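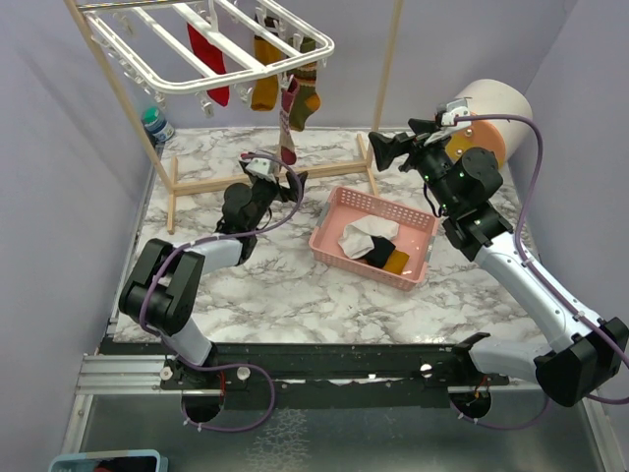 **What is a night guard for?**

A night guard is a removable cover, worn over the upper or lower teeth during sleep, that keeps the two rows of teeth from grinding directly against each other.

# Night guard

A **night guard**, known in dental surgeries as an **occlusal splint** and in a good many households simply as "my gumshield", is a removable dental appliance used mainly by people who clench or grind their teeth at night. The habit itself is called bruxism, and it is a very old complaint. Most people who have it only find out when a partner mentions the noise, or when a dentist spots the flattened edges at a check-up and asks, kindly enough, whether they have been under any strain lately.

The guard doesn't cure the grinding. It takes the wear that would otherwise fall on the enamel, and it spreads the load of a hard clench over more of the bite, so that a single tooth or an old filling has less to put up with. Some wearers find that their jaw feels easier in the morning as well, although this varies a great deal from one person to the next, and a guard that suits one sleeper perfectly may do very little for another.

## Types

### Soft guards

Soft guards are made from a bendy plastic and are the ones people tend to get on with quickest. They are comfortable, fairly cheap and kind to a mouth that has never had an appliance in it before. Heavy grinders can chew through them in a surprisingly short time, and a few wearers find that the springiness gives them something to chomp on, which makes the clenching worse. A dentist will usually want to hear about it if that happens.

### Hard guards

A hard guard is made of rigid acrylic and shaped to the wearer's own teeth. It feels bulky for the first week or two (there is no getting round that, and a little lisping at bedtime is quite usual), but it lasts longer and can be adjusted by the dentist, who polishes away the high spots until the teeth meet it evenly. The Michigan splint, worn on the upper teeth, and the Tanner appliance, worn on the lower, are both of this sort.

### Dual-layer guards

These have a soft lining against the teeth and a harder outer face. They sit somewhere between the other two in feel and in price. The Demik, a dual-layer guard made by a small laboratory in Ulgate, is a typical one, with a lining that is softened in warm water for a moment before it goes in.

### Shop-bought guards

The "boil and bite" kind is softened in hot water and pressed into shape at home. It can be a useful stopgap, and plenty of people have been glad of one while waiting for an appointment. The fit is seldom as good as that of a guard made from a proper mould, and a poor fit can rub the gums or leave the bite feeling odd. Partial guards that cover only the front teeth need particular care, as they may allow the uncovered teeth to drift if they are worn for long periods without anybody keeping an eye on things. The small ones can also come loose and be swallowed or inhaled.

## Fitting

Getting a made-to-measure guard generally takes two visits. At the first, the dentist looks over the teeth, gums and jaw joints and takes a record of the mouth, either with trays of soft putty or with a small scanner passed along the teeth. Any decay or loose filling is best dealt with beforehand, for the plain reason that a guard made to fit one shape of tooth may not go over another once the work has been done.

The record is sent to a laboratory, and at the second visit the finished guard is tried in. The wearer is asked to tap and slide the teeth on coloured paper, which leaves marks where the pressure is heaviest, and the dentist trims those places down. This can go on for a while and is a bit tedious, but it is time well spent. A third visit is often offered with hard guards, once the wearer has slept in it for a few weeks and has something to report.

At the Khương dental practice in Ulgate a hard guard costs £225, with the follow-up visit included. Prices differ widely between practices, and it is perfectly all right to ask for the figure in writing before saying yes.

## Everyday care

A guard should be rinsed in cool or lukewarm water as soon as it comes out in the morning, and brushed gently with a soft toothbrush and a little mild, unscented soap. Ordinary toothpaste is a touch too gritty for the job and leaves fine scratches in which stains and germs like to settle. Very hot water is the other great enemy, as it can warp the plastic, and a warped guard can't usually be coaxed back.

Once clean, it is left to air until dry and then kept in a case with holes in it. Soaking tablets, such as Florkora, are used by some wearers once or twice a week, and the instructions on the packet should be followed, as not every tablet suits every plastic. Dogs are extremely fond of night guards, so a bedside table is a risky place to leave one.

It does no harm to bring the guard along to check-ups. The dentist can look for cracks and thin patches, see how the wear is coming along, and make sure that it still seats properly on the teeth.

## How long they last

Lifespan depends on the material and on how hard the wearer grinds. In a survey of its own patients, the Khương practice looked at 61 people with soft guards and found that they were replaced after 16 months on average. Hard guards in the same survey went on for five years. Abdul-Rahman Essien, the dentist who wrote up the results, noted that the people with the longest-lasting guards were not always the mildest grinders, and he put a good part of the difference down to careful cleaning and a decent case.

A guard that has split, worn through, turned rough or begun to feel loose is due for replacement.

## When a guard may not be suitable

Children who are still losing their milk teeth are rarely given a night guard, as the mouth changes too quickly, and grinding at that age often settles by itself. People with braces, loose teeth or untreated gum disease need advice before using one. Anyone who snores loudly, wakes up gasping or feels worn out all day should mention it to a doctor or dentist first, as grinding sometimes goes along with sleep apnoea and certain guards may make the breathing worse.

Jaw pain that carries on, a jaw that locks, or a bite that still feels different some hours after the guard has come out in the morning are all good reasons to ring the surgery.

## See also

- Bruxism
- Jaw joint disorders
- Mandibular advancement device
- Sports mouthguard
- Tooth wear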